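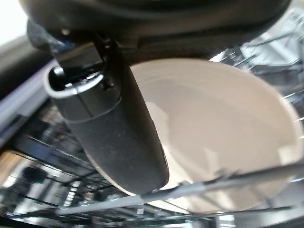 The cream pan

Speckled dark handle, pale inside, and a finish that every shop in Larbridge now calls "stone." I have my doubts. The last pale pan I owned looked good until January.

Dishes at Plisgate

Mayu Kuroda swears a kitchen stays tidy if you give the dishes 15 minutes a day. I have heard over 5 such promises and kept none of them.
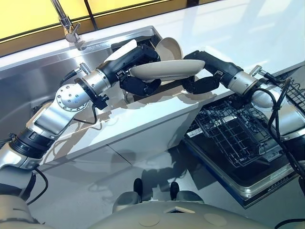 Beige plates, steel sink

One plate up at a tilt, another propped on edge behind it. Beige is supposed to hide water spots. I'd want to see that on my own shelf first – and in daylight.

Posted November 12, 2022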